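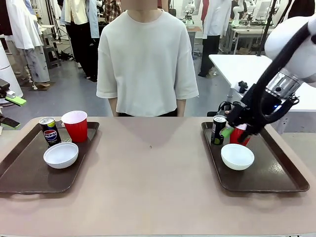 Betreff: Re: Entwurf Richtlinie Tischarbeitsplätze, Abschnitt 3

Sehr geehrte Mitglieder der Arbeitsgruppe,

zu der Anmerkung aus Lutitz nehme ich wie folgt Stellung.

Pichit Rungrueang schrieb:
> Abschnitt 3 regelt den Mindestabstand,
> nicht aber die Lage des Not-Halts.
> Holst bittet um Ergänzung bis Juli. 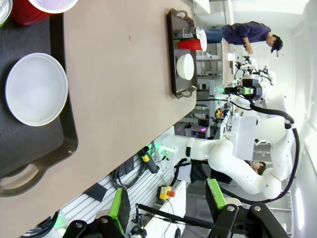
Die Ergänzung wird befürwortet. Der Not-Halt ist je Arbeitsplatz gesondert vorzusehen und farblich abzusetzen. Der gelbe Kasten mit rotem Taster an der Aluminiumschiene entspricht der zweiten Vorgabe; für die schwarzen Kabel daneben schlage ich eine feste Führung nach Ziffer 6 vor.

Einwände bitte an die Liste.

Mit freundlichen Grüßen
Niloufar Ansari
Trovby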